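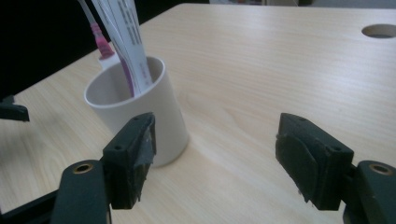

Desk surface and label stock, September

Purpose: settle the layout of the labelling desk before the Stakcombe batch comes through, and record what is kept on it.

Surface. Pale wood, fine grain running lengthwise. Wiped with a barely damp cloth, then dry. Do not use the Akande cleaner on this one; it left a dull patch on the bench next door and I have not got it out. Desk width 115 cm, measured at the front edge. Cable hole near the far edge stays uncovered for now. The Urnallow grommet is 69 mm and will not seat without filing. Not worth the time this month.

Strips. Printed label strips stand upright in the white cup, long side vertical, text running along the length. Tried them flat in a tray first. They curled at the ends and the bottom ones got missed. In the cup they fan out a little and lean to one side, and one can be pulled without disturbing the rest. Drawback: the print cannot be read at a distance, so each strip has to come out to be checked. Coloured ends would help. To try on the next print run.

Cup. Plain white, straight sides. Tall enough that the strips do not tip it, but only if they lean together. With 50 strips in, it moved when the desk was knocked. Limit set at 19 until something heavier is found.

The pink and white item goes in with the strips and stays there. Anything else that collects in the cup goes back to the drawer at the end of the session.

Position. Cup well forward of the cable hole. Brarnby leads come up through the hole and sweep the back of the desk when pulled, so nothing loose within a hand's width of it.

Checked again at 16.20. No change to layout.

Outstanding:
File grommet or order the smaller size.
Coloured ends on strips.
Heavier cup, same height.
Ask Stakcombe whether the strip length is fixed. If it can come down, a shorter cup will do.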